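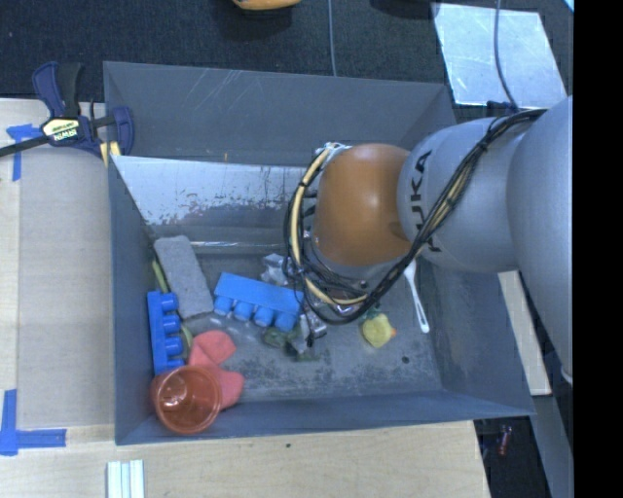 그림 1. KUKA 팔과 회색 금속 빈. 장난감과 생활용품을 섞어 담은 집기 과제.

5주차 강의노트: 원격 조작으로 시연 모으기

지난 시간에 손으로 직접 팔을 끌어 가르치는 방식(직접 교시)을 했죠. 오늘은 떨어져 앉아서 조종기로 가르치는 쪽입니다. 저는 개인적으로 이쪽을 더 좋아해요. 직접 교시를 하면 제 팔이랑 몸통이 자꾸 카메라를 가리거든요. 나중에 영상으로 학습시키려고 보면 로봇은 안 보이고 제 소매만 잔뜩 나와요(작년 자료 절반이 그랬습니다...).

과제 자체는 단순합니다. 빈에서 물건 하나를 집어 밖으로 옮기면 시연 한 번이에요. 그런데 그림 1을 보면 물건 성격이 다 다르죠? 파란 블록은 모양이 반듯해서 어디를 잡을지 금방 보이는데, 흰 플라스틱 숟가락은 납작해서 처음 하는 분들이 제일 많이 놓칩니다. 반투명한 컵은 깊이 카메라가 힘들어하는 대표 선수고요. 노란 오리는 다들 좋아해서 꼭 먼저 집으려고 해요. 그러지 마세요! 순서가 한쪽으로 쏠리면 모델도 오리부터 찾습니다.

조종은 Serar 조종기로 하고, 기록은 Pekonex가 맡습니다. 켜는 순서는 Pekonex 먼저, Serar 나중. 거꾸로 켜면 앞부분이 통째로 빠져요.

실습할 때 제가 늘 하는 잔소리 몇 개 적어 둡니다.

손목을 돌릴 때는 케이블을 꼭 보세요. 손목 쪽에 검은 케이블 다발이 크게 감겨 있어서, 한 방향으로만 계속 돌리면 당겨집니다. 반대로 풀어 주는 동작도 시연에 그대로 남겨도 괜찮아요.

벽에 붙은 물건은 위에서 곧장 내려가지 말고 안쪽으로 살짝 밀어낸 다음 잡으세요. 이 미는 동작이 학습에 정말 귀한 자료입니다. 빈 모서리 클램프 근처에서는 속도를 낮추고요.

실패한 시연도 지우지 마세요. 놓쳤다가 다시 잡는 장면이 있어야 모델도 다시 잡을 줄 알게 됩니다. 다만 조종하다 멍하니 멈춘 구간은 잘라내 주세요.

목표는 수강생 전체 합쳐서 시연 1,000회입니다. 조별로는 80회씩 맡고, 나머지는 제가 조교실에서 채울게요. 400회쯤 모였을 때 중간 학습을 한 번 돌려 보고 부족한 물건을 알려 드리겠습니다.

다음 주까지 Azimi 자료집 9장을 읽어 오세요. 시연자마다 버릇이 다를 때 데이터를 어떻게 섞는지 나옵니다. 실습 파일은 Fumov 폴더에 조 번호로 올려 주시면 됩니다.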